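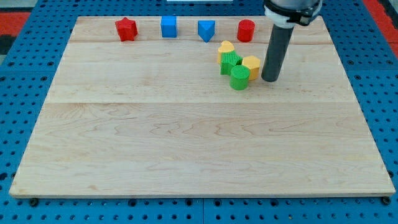

January, notebook entry, half past four and the tea has gone cold

Good long session with Caroline this morning on the relocation interviews, and I want to get it down before it all slides out of my head. We've now coded 134 of the transcripts from the Saltholm families, and the thing that keeps coming up (she spotted it first, bless her) is how often the accompanying partner talks about shopping for food in the early weeks. Homesickness hardly gets a mention by name, but bread does, over and over! I've added a code for it, FOOD-EARLY, and would be glad if Mutua could go back through his batch with it when he has a moment.

Agreement between Songül and me is still poor on "belonging". I think we mean different things by it — she counts being greeted by neighbours and I had been leaving that under "contact". We'll sit down with 3 of the awkward ones and talk it through, and I've promised to bring biscuits.

The Basthorpe questionnaires are in, 60 of them, a few with lovely long notes up the margins which I'd like typed up in full please. Njoroge has asked whether the teenagers' section could be shorter, and I rather agree with him.

Still to do: ring Rupert about the Kombo translations, and find the missing consent form for family 461.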